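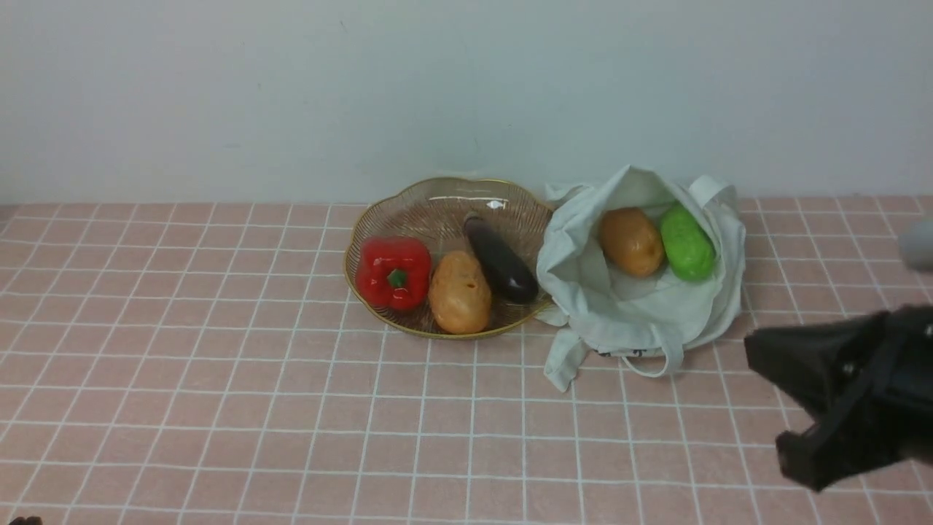
Plan de travail carrelé, coupe à bord festonné et sac en toile, cuisine de démonstration de Zaltarby.

Compte rendu de visite : journée portes ouvertes de la cuisine pédagogique de Zaltarby
Dimanche 12 mai

La délégation s'est rendue à Zaltarby à l'invitation de l'association Nartey, gestionnaire du site, dans le cadre de la réflexion engagée sur l'aménagement d'un atelier culinaire ouvert aux habitants. Le présent compte rendu retrace les principaux points observés et les informations communiquées sur place.

Présentation du lieu

La cuisine pédagogique occupe le rez-de-chaussée de l'ancienne maison Roller, fermée pendant plusieurs années puis réaménagée par l'entreprise Staltow. La surface ouverte au public est de 134 mètres carrés, répartis entre une salle de préparation, une réserve sèche et un espace de restauration. L'association a enregistré 361 participants aux ateliers au cours du dernier exercice. Les inscriptions sont prises au trimestre ; une liste d'attente existe pour les séances du samedi matin.

Les plans de travail

Le choix du carrelage a retenu l'attention de la délégation. Les surfaces de préparation sont revêtues de carreaux carrés rose saumon à joints blancs, posés jusqu'au mur, lequel a été laissé uni dans un ton gris très clair. Selon les responsables du site, la teinte avait d'abord suscité des réserves et une version blanche avait été chiffrée. Le rose a été maintenu à la demande des animateurs, qui le jugent plus agréable pour les séances longues.

L'entretien des joints constitue la principale contrainte. Un nettoyage à la brosse est prévu en fin de semaine, et une reprise complète est programmée en juillet, pendant la fermeture annuelle. Il a été précisé que les travaux de pâte se font sur des planches amovibles, le relief des joints ne se prêtant pas à l'usage du rouleau.

Les produits et leur présentation

L'atelier du jour portait sur les légumes de cuisson. Un poivron rouge, une pomme de terre et une aubergine avaient été disposés dans une coupe transparente finement côtelée, au bord ondulé souligné d'un filet doré. Le sac en toile blanche placé à côté correspond au modèle retenu par l'association pour le transport des denrées : deux anses, tissu souple, lavage en machine. L'association en possède 300, prêtés aux participants contre une caution modique et restitués à la séance suivante.

Les animateurs attachent de l'importance à ce temps de présentation. Chaque séance débute par l'examen des légumes entiers, avant toute découpe : fermeté de la peau, état du pédoncule, poids en main. Les participants sont ensuite répartis par poste. La recette proposée aux visiteurs était une poêlée à l'huile d'olive, avec cuisson séparée de la pomme de terre. La durée annoncée, de 40 minutes, a été légèrement dépassée pour le second groupe.

Organisation de la visite

L'accueil s'est fait par l'entrée sur cour, l'accès principal étant réservé aux livraisons. La signalétique intérieure est lisible, mais le cheminement entre la réserve et la salle de préparation demeure étroit, et deux groupes ne peuvent s'y croiser sans gêne. Les sanitaires et l'espace de restauration sont accessibles de plain-pied. Le stationnement à proximité est insuffisant les jours d'affluence.

Observations de la délégation

La délégation relève la qualité de l'éclairage des postes et la simplicité du mobilier. Elle recommande d'étudier, pour le projet en cours, un revêtement à joints minces et une largeur de passage supérieure à celle constatée à Zaltarby. Le système de prêt des sacs pourrait être repris sans modification notable.

Les documents techniques relatifs au carrelage ont été demandés à l'entreprise Staltow et seront joints au dossier dès réception.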